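The **beverage can** is one of the great small objects of everyday life: a thin-walled metal container, usually aluminum, made to hold a single serving of soda, beer, juice or sparkling water. It is light, it stacks, it chills fast, and it can be melted down and made into another can again and again!

## Body and base

Most modern cans have two main pieces, a body and a lid. The body starts as a flat disk that is pressed into a cup and then stretched upward until the walls are remarkably thin. The base is domed inward — a lovely bit of engineering — so that it resists the pressure of a fizzy drink, and the can stands on the narrow rim around the dome. That rim is often left as bare silver metal, even when the rest of the can is brightly colored.

## Printing

Color goes onto the can while it is still an open cylinder, with the printer rolling ink around the curved wall. Barcodes are commonly set on a pale panel so the dark bars scan well, and many sit low on the side, out of the way of the main artwork.

## Collecting

Empty cans have a devoted following. Kuldeep Rawat's Trokbridge collection held 758 cans when it was cataloged in March, nearly 310 of them green, sorted by maker from Bundgaard to Votex. Collectors often drain a can through 2 small holes in the base, which keeps the lid and tab intact for display.
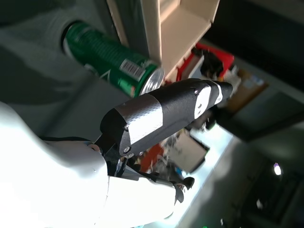 Green aluminum can with a silver bottom rim and a white barcode label.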